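Tulwood Shared Workshop - Two Arms, One Table
Handout for session 3 (setting up your workspace)

Right, last time we got both arms bolted to the base plate and I promised we'd get on to the fun bit. This week is mostly tidying and checking, sorry! It's worth the hour though.

1. Cables first

Each arm needs enough slack to reach every corner of the table, and no more. I leave the loops on the outside of the links and let them trail down past the base. Move each joint by hand with the power off and watch for anything pulling tight. If a cable snags at full stretch, undo the last tie and try again. I went through a bag of 25 ties in November, so bring spares.

2. Sharing the middle

Both grippers have to meet over the middle of the table, and that's where they'll bump elbows. For the whiteboard job (our practice task this term) one arm can hold something small while the other hovers by the board. Start at 13 per cent speed - I mean it - and keep a hand near the stop button.
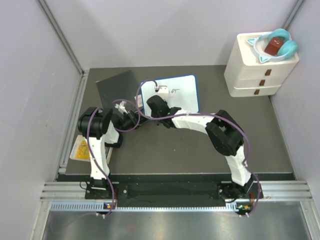 3. Fixing the height

The gripper has to come down to the board without digging in. Lower it in tiny steps until a sheet of paper just drags under the fingertips, then write that number in your notebook. Do it again at each end of the board, as mine lies at a tilt and the readings never match.

4. For next time

Run your wipe routine 40 times and note every miss, even the silly ones. Soledad Rivadeneira has the spare fingertips if yours have worn smooth. Bring your notebook and a pencil, and please label your power supply.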